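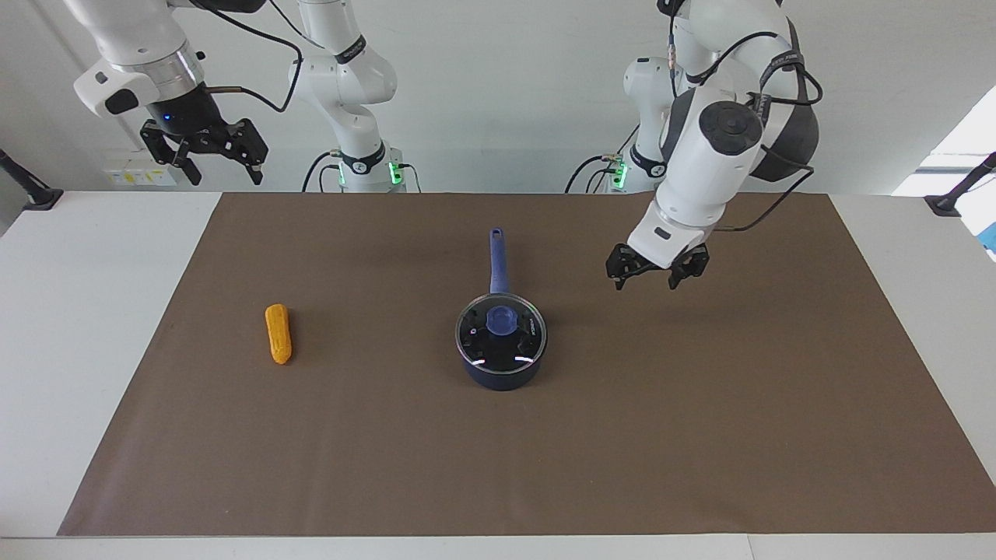

Do we need to change the fingers on both arms to run the lid and corn task? For now we keep the stock fingers on the left and put the Tretel pads on the right, and decide on the left once the right has a full set of runs behind it.

Notebook, June, bench 3. Started 9:40.

Setup. Brown mat down, saucepan near the center with the lid on and the handle pointing back between the arms, toy corn to the left of it. Two-finger parallel grippers on both arms. Start pose is fingers open, pointing down, right arm over the left side of the mat as seen from the front camera. Left and right in these notes always mean the robot's left and right. The May notes mix the two and it cost me half an hour this morning working out which arm had the bad encoder reading.

Task is the short version: lift the lid by the knob, set it down on the mat, pick the corn, drop it in the pan, lid back on. Right arm does the corn, left arm does the lid.

Comparing two finger sets and two controllers. Finger sets are stock and Tretel (softer, a bit wider at the tip). Controllers are the Kanar we have been running since winter and the Ngubane loaner, which has to go back at the end of the month. I did the fingers first with the Kanar and left the controller alone until that was done.

Fingers, corn pick only, right arm, 100 tries each.

Stock: fine when the corn lies lengthwise to the front edge and the fingers close across it. When it is turned, one finger tends to land on top of the cob and ride up the kernels, and the cob rolls out. Most of the misses were that. Closing force at default.

Tretel: fewer rollouts. The pads give a little over the bumps and hold. The trouble is on release. The cob hung on the left pad 7 times and came down late, two of those onto the rim of the pan. Opening wider before the drop helped some. I have not tried wiping the pads down between runs, and they were picking up lint from the mat by the end.

Lid lift, left arm, stock fingers only so far. The knob is rounded and the fingers want to slide up off it if they close above the widest part. Going lower fixes that, but then the tips come close to the glass. Dropped the approach height a little at a time until I heard contact, then backed off 3 mm. That number is for this lid and should not be copied to the other pan.

Also, the close on the left gripper is slower than the right. Same firmware on both, I checked. Could be the cable routing at the wrist — worth redoing before anybody blames the fingers.

Controllers, after lunch. Restarted 1:15.

Swapped to the Ngubane. It took most of an hour to get both arms talking to it. The joint limits file does not import from the Kanar and has to be typed in again, and the field for the wrist wants radians while all the others want degrees. Saved a copy in the shared folder under Andia so we don't do this twice.

Motion is smoother on the way down, you can hear the difference. The corn pick seemed about the same to me. The lid is better, with less wobble at the point where the fingers close on the knob, and the lid goes back on without hunting for its seat. On the Kanar it usually touches down off center and needs a nudge.

Against it: the Ngubane stopped with fault 448 on the right arm during the longer moves. The manual lists it as a following error and says to lower the acceleration. Lowered it, and the fault went away, but then cycle time is no better than what we had. Raised it halfway back and got the fault again on the second try. I would want to see whether it still does this with the arm cold before writing it up as a real limit.

Did not get to the overhead camera. The current view from the front side is good enough for the corn, but glare off the lid is still bothering the knob detection in the afternoon, when the window side gets bright. Morning runs are cleaner. If we compare anything that uses vision it should be the same hours for both.

Where it stands:

Tretel pads stay on the right arm. Stock on the left until the slow close is sorted out.
Kanar goes back on tonight so the Andia runs aren't held up.
Ngubane gets one more session, right arm only, logging the current on the shoulder joint.
Order a second set of Tretel pads. The left one already has a nick in it.

Powered down 5:20. Grippers left open.

Recent entries
Wrist cable routing, both arms
Kanar controller: saving and restoring limits
Knob detection and afternoon glare
Stock fingers, wear after the spring runs
Bench 3 camera mount heights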